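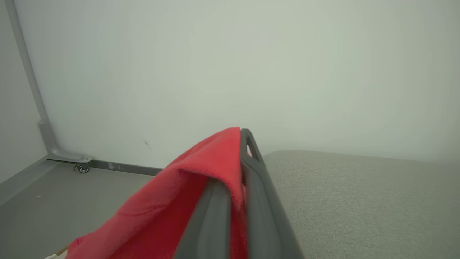 Should red items be sorted separately before the first wash?

Keep them apart from whites and pale colors until the dye has been tested. Press a damp white cloth against an inside seam for one minute; if color transfers, the item is washed alone or with other reds.

Textile Care and Household Routines
Handout 8: Handling, Sorting and Basket Storage of Knit Garments
Course leader: Griet Van Damme
Revised Tuesday, January 7, 2025

1. Scope

This handout covers the steps between taking a garment off and loading the machine. Washing programs are in Handout 9. Drying and folding are in Handout 10. Students who missed the practical should read sections 3 and 4 before the next session and bring one cotton T-shirt with a printed front.

2. Terms

Knit: fabric made of interlocking loops. Stretches across the width more than along the length. Most T-shirts are single jersey.

Pile: raised fibers on the surface of a cloth. Towels have loop pile. Fleece has brushed pile.

Transfer print: a design applied with heat and pressure. Sits on top of the knit and cracks if folded sharply while warm.

Bleeding: loss of dye into wash water. Highest in the first washes of strong reds, dark blues and black.

3. Picking up and inspecting

A garment is lifted once, inspected, and placed. Hold it high enough for the body to hang free, so that twists drop out and the front can be read. Check in this order: collar, underarms, front print, hem. Turn the garment inside out if it carries a print of any kind.

Lifting by the collar is acceptable for a dry T-shirt. It is not acceptable for a wet one. A wet cotton shirt of medium size can weigh nearly 300 grams more than the same shirt dry, and the neckline carries all of it. Lift wet knits from below with both hands.
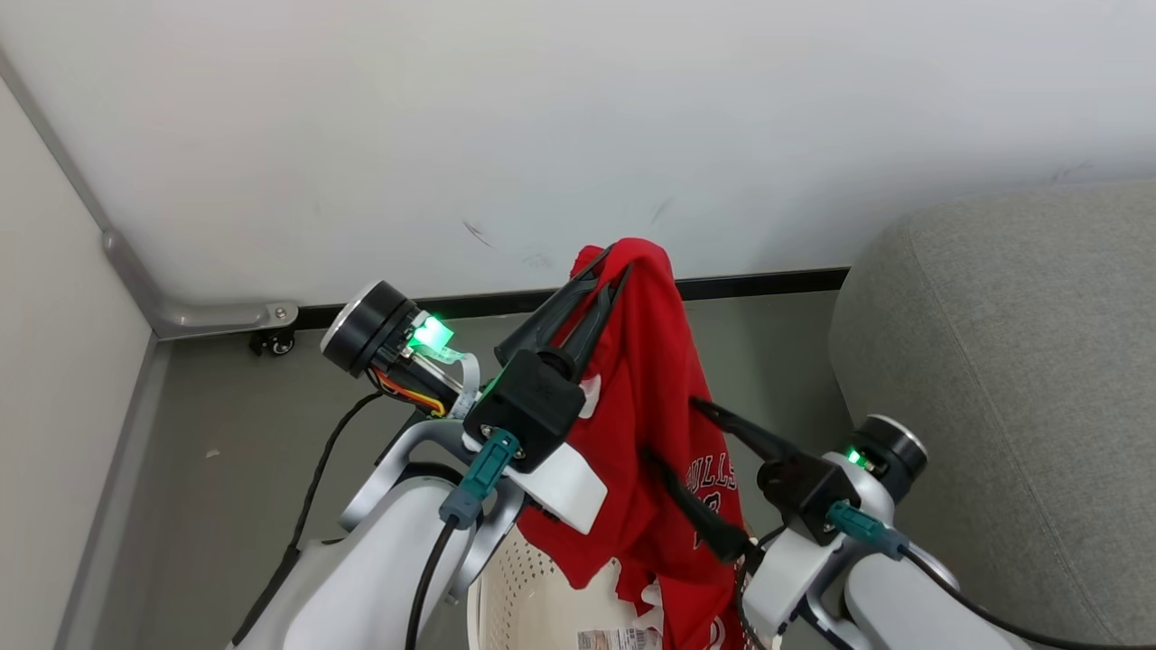 Fig. 1. Red T-shirt with "BULLS" lettering, held near the collar over the basket.

Numbers and lettering count as print even when they cover a small area. If the print is already cracked, record it on the inspection sheet (Form 754) before washing.

4. The basket

A laundry basket for daily use should have openings in the sides. Closed tubs hold moisture, and cotton left damp in one develops odor. Open sides do not replace airing: a damp towel is hung up first and added when dry.

Fill to the rim and no higher. Two handles allow the load to be carried level. The course baskets are rated at 50 liters; the Storine and Groen models differ only in handle shape. Leave the product label on until the basket has been entered in the stock list.

Place the basket on the floor beside the point where clothes are taken off. Upholstery is a common intermediate stop and should be cleared at the end of the day. Red or dark garments left damp on a light fabric can mark it. 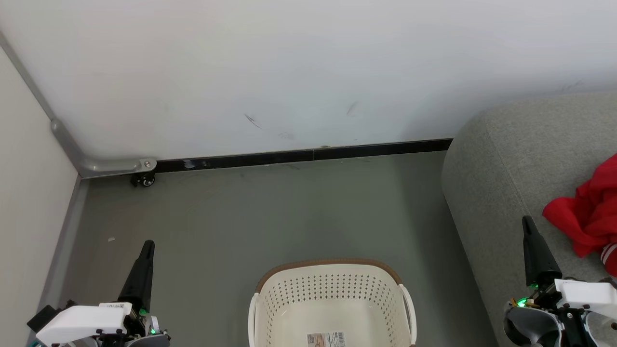 Fig. 2. Basket with perforated sides and brown rim; red garment on the sofa arm.

5. Practical task

Work in pairs. One student clears the seating and floor, the other inspects and sorts. Exchange roles after the first load. Enter the following for each garment: fiber content from the care label, color group, print (yes/no), result of the damp cloth test, damage found.

Sheets go to Seo-ah Koo at the Vilport workroom. Late sheets are accepted until the end of October in the repeat course only.

Reading: Furnival, Notes on Jersey, chapter 2.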